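Stotum Shared Workroom – notes from the June get-together

I'm typing these up the same evening while I can still read my own handwriting, so forgive the gaps. We started at 10, with coffee, and the notes from last time were accepted without changes.

1. Storage boxes

This took up most of the morning! We've been talking forever about what to do with the small stuff that ends up all over the worktable, and people mostly agreed that see-through boxes with lids are the way to go. I'm in favor, as everybody knows by now. The question was dividers or no dividers. One side says dividers waste space, the other side (my side) says that without them you just get a pile with a lid on it. We voted, and dividers won. We also agreed that lids get closed at the end of the day, even if you're coming right back in the morning.

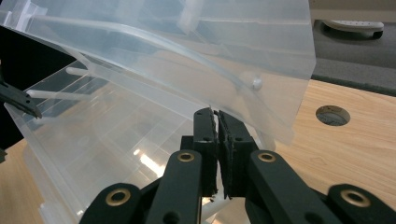
2. Labels

Short one. Labels go on the front, low down, in plain block letters. The label roll from Pasus is nearly used up and I'll order another one before next time. Somebody asked for color coding and we said maybe later.

3. The worktable

We went over the table rules again because they've gotten a little loose. Whatever is on the table when you finish gets put in a box, put on the shelf, or taken home.

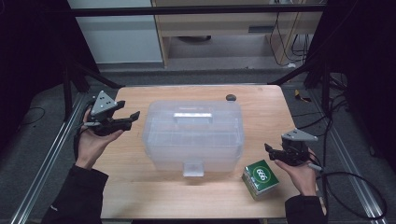
The budget for storage is 500 for the rest of the year, and we decided to spend 80 of it now and see how far that gets us. I had looked at what the store in Stakville carries and brought my list along. There was a good long discussion about handles, and I pointed to the frosted box on the worktable, the one with the flat carrying handle across the lid and the little latch on the front, as the kind I'd like more of – you can pick it up with one hand and still have the other one for the door. A couple of people would like something deeper for the bulky things, so I'll price both and bring the numbers back. Bang delivers over there too, but their minimum order is over 80, so that's out for now.

4. Cardboard packaging

We talked about whether to keep the cardboard boxes things come in. I like them for small items, others think they take up too much shelf.

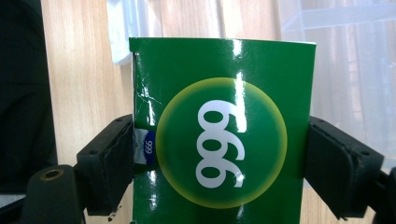 What we settled on is that a cardboard box can stay as long as it still closes properly and has something in it. Empty ones get flattened and go in the recycling by the back door. Please peel off any address labels first.

5. Next time

Same place, 2 in the afternoon, and I'm bringing the price list. If you want something added, write it on the sheet by the sink. We wrapped up a bit before lunch.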